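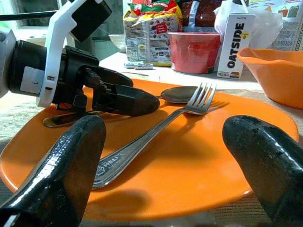 I had no plans to stay out past nine. I'd been up since five, I had a piece due the next morning, and my shoes were the wrong shoes for the kind of slush Buvitz gets in March. But my friend Leonie Gruber was in town for one night only, and Leonie does not believe in eating at the hotel. So out we went, and that's how I ended up at Purka, wedged in between a coat rack and a birthday party, eating the best dumplings I've had in years.

You could walk by Purka a hundred times. There's a dry cleaner on one side and a key shop on the other, and the sign is painted on the inside of the window so it fogs over as soon as the kitchen gets going. Leonie had the address written on the back of a boarding pass. We went past it, came back, went past it again (she will deny this) and finally followed a couple who looked like they knew what they were doing.

Inside it's loud and very warm and smells like browned butter. Elif Naz Akbulut runs the kitchen, and her business partner, Dong-hyun Wi, runs everything else, including, that night, the bar, the door and a long argument over the phone with somebody about fish. They met cooking on the same line at a big wedding hall outside town, where a slow Saturday-type crowd was 300 people and everyone got the chicken. "I was so tired of chicken," Elif told me later. There is no chicken on the menu at Purka. I checked!

We started with the pickles because you have to, they're on the table before your coat is off. Mine had turnip, green tomato and something crunchy and pink that I kept meaning to ask about. Then came the dumplings. They're small, thumbnail small, the way Elif's grandmother folded them, but the filling is Dong-hyun's: pork, garlic chives, a little tofu to keep it soft. They come in a shallow pool of yogurt with chili butter poured over at the last second so it's still hissing when it lands. Leonie, who had been telling me a fairly serious story about her landlord, stopped talking in the middle of it and never picked it up again. I still don't know what happened with the boiler.

The smart order would have been one more plate of those and the check. Instead we got the braised lamb neck (very good, wants more acid), the cabbage roasted until the outside leaves go black (get this), and a rice dish with mussels that I found a bit muddy, though the birthday party next to us ordered 2 of them and scraped the bottoms. We drank a local white that Dong-hyun poured without asking. It was sharp and a little salty, and when I turned the bottle around I saw it was from Wieser.

Now, I thought I knew Wieser. My parents drank Wieser, the sweet stuff, at every holiday of my childhood. But Rosalie Wieser took the place over from her father a few years ago, pulled out the old vines on the north slope and started making wines people want with dinner. I know this because she was sitting at the end of the bar. Dong-hyun waved her over, and then there were three of us at a table for two, with my bag on the floor and Rosalie's elbow in the pickles.

She told us her father still won't drink the new white. He keeps 427 bottles of the old sweet one in the cellar and has done the math on how long they'll last him. Leonie wanted to know if he'd figured in guests. "He's figured in that there won't be any," Rosalie said, and helped herself to our cabbage.

It was Rosalie who said we had to go to Skotine. I said no. I said it pretty firmly, I thought. Then we were walking down the hill toward the river, with Leonie out in front in her good boots.

Skotine is a bar in what used to be a ticket office, and it holds maybe a dozen people if they like each other. Essam Bennani has been behind the counter since it opened, and he makes 4 drinks. That's the list. You can ask for a fifth and he'll be perfectly nice about giving you one of the four. I had the one with quince and rye, which tastes the way you hope a hot toddy will taste, only it's served cold, with a strip of lemon peel he lights with a kitchen match. Leonie had the bitter one and made a face and then had it again. Around midnight he put out toast with anchovies and a lot of butter, no charge, and I'd like it on the record that I was full and ate three.

I filed my piece late. Leonie caught her train with a minute to spare and texted me from her seat, asking for the name of that white.

Purka takes reservations for the early seating only, and after that you stand by the coat rack and wait. Skotine doesn't take them at all. Bring cash for both, and wear better shoes than I did.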